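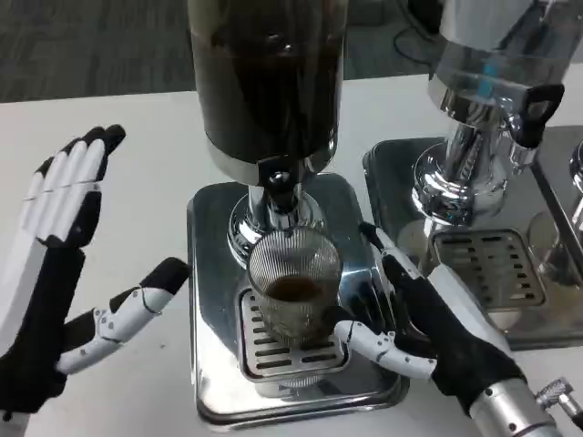
Incidencia 481 — Módulo de licitaciones: ofertas de construcción marcadas como duplicadas e informe de transparencia incompleto

Estado: cerrada con tarea pendiente
Prioridad: alta
Entorno: producción, instancia Bromavov
Producto: Zovstead Contratación, módulos de licitaciones y de divulgación
Categoría: integridad de datos / publicación

Descripción inicial

Al generar el informe de divulgación del contrato de rehabilitación del puente de Florkura, el sistema deja fuera cuatro de las nueve ofertas presentadas. Las ofertas constan en el registro de entrada con su sello de tiempo y su acuse de recibo, y se abren con normalidad desde la ficha del expediente. En el informe público no aparecen, y el campo «número de licitadores» muestra 5.

El órgano de contratación ha detenido la publicación. Un informe con menos ofertas de las recibidas altera el indicador de concurrencia y puede interpretarse como ocultación. El plazo interno para divulgar la fase de adjudicación vence a final de marzo.

Pasos para reproducir

1. Abrir el expediente de Florkura, lote 2.
2. Divulgación > Generar informe > Fase de adjudicación.
3. Comparar la tabla de licitadores con el registro de entrada.

Resultado esperado: nueve filas.
Resultado obtenido: cinco filas, sin aviso ni error en pantalla.

Seguimiento

09:10 — Soporte de primer nivel. Se reproduce el fallo con perfil de administrador y con perfil de auditor. Queda descartado un problema de permisos. El lote 1 del mismo expediente se publica completo.

09:35 — Soporte de primer nivel. Se vacía la caché de informes y se regenera. Sin cambios. Se escala a segundo nivel con el identificador del trabajo y la exportación del registro de entrada.

10:20 — Segundo nivel. En el registro del proceso de publicación aparecen cuatro líneas de este tipo:

WARN dedup: oferta descartada, clave coincidente (id_fiscal_grupo)

El proceso agrupa las ofertas por el identificador fiscal del grupo empresarial y conserva la última recibida. Las ofertas descartadas corresponden a filiales y a uniones temporales que comparten matriz con otro licitador. Son ofertas distintas, con importes, firmas y garantías propias. La clave correcta es la combinación de identificador del licitador, lote y número de registro.

10:50 — Cliente. Pregunta si la adjudicación pudo verse afectada. La mesa valoró las ofertas con el módulo de licitaciones y no con el informe.

11:15 — Segundo nivel. Comprobado. La deduplicación solo se ejecuta en la capa de divulgación. Las tablas de valoración contienen las nueve ofertas, con puntuación técnica y económica, y el acta firmada coincide con ellas. No se ha perdido ni modificado ningún registro de origen.

11:40 — Segundo nivel. El origen está en la plantilla de importación Long, que se activó en esta instancia para cargar proveedores históricos. La plantilla rellena id_fiscal_grupo cuando encuentra una matriz y, además, cambia el parámetro dedup.clave para toda la instancia. Ese segundo efecto no figura en la documentación. El lote 1 no presenta el fallo porque ninguno de sus licitadores comparte grupo.

12:05 — Cliente. Solicita que la relación entre empresas del mismo grupo no desaparezca al corregir el fallo. La unidad de auditoría utiliza ese dato como señal de alerta de posible colusión y lo revisa antes de cada adjudicación de obra.

12:30 — Segundo nivel. De acuerdo. El campo de grupo se mantiene como atributo informativo y deja de intervenir en la deduplicación. En el informe interno se añade la columna «grupo empresarial». En el informe público la columna queda desactivada por defecto; su publicación debe decidirla el órgano de contratación.

Solución aplicada

- Parámetro dedup.clave restaurado a id_licitador + lote + num_registro.
- Plantilla Long desactivada en producción.
- Índice de divulgación reconstruido para el expediente afectado.
- Informe regenerado en preproducción y después en producción.

15:20 — Segundo nivel. El informe del lote 2 muestra nueve licitadores. Los importes cuadran con el acta de apertura. La suma de control del archivo abierto coincide entre ambos entornos. Se adjuntan al expediente el informe anterior y el nuevo, junto con el registro de cambios de configuración.

15:45 — Cliente. Confirma el resultado. Pide saber si hay otros contratos ya publicados con el mismo defecto.

16:30 — Segundo nivel. Se ejecuta una consulta sobre todos los expedientes de obra publicados desde la activación de la plantilla, comparando el recuento del registro de entrada con el del informe. Hay diferencias en 2 expedientes: un colector y una ampliación de centro escolar. En ambos la adjudicación es correcta y el defecto se limita al informe público.

16:50 — Segundo nivel. Se recomienda publicar una versión rectificada y conservar la original accesible, con nota de corrección. Sustituir el archivo sin dejar rastro generaría una discrepancia con las copias descargadas por terceros. El campo «motivo de la rectificación» admite texto libre; se propone: «Omisión de ofertas por error de configuración en el proceso de publicación. Los datos de valoración y adjudicación no varían».

17:10 — Cliente. Acepta el texto. La publicación rectificada queda a cargo del órgano de contratación.

Tarea pendiente

Añadir una validación previa a la publicación que bloquee el informe cuando el recuento de ofertas difiera del registro de entrada. En la versión actual la diferencia solo genera un WARN en el registro del proceso, que el usuario no ve. Asignada a desarrollo, sin versión de destino confirmada.

Notas para otras instancias

Si se ha utilizado la plantilla Long, revisar el valor de dedup.clave en Administración > Divulgación > Parámetros avanzados. Si contiene id_fiscal_grupo, restaurar el valor y reconstruir el índice antes de generar informes nuevos. La reconstrucción bloquea la publicación mientras dura — conviene lanzarla fuera del horario de apertura de plicas. Desactivar la plantilla no revierte el parámetro; hay que cambiarlo a mano.

9 comentarios · Compartido 4 veces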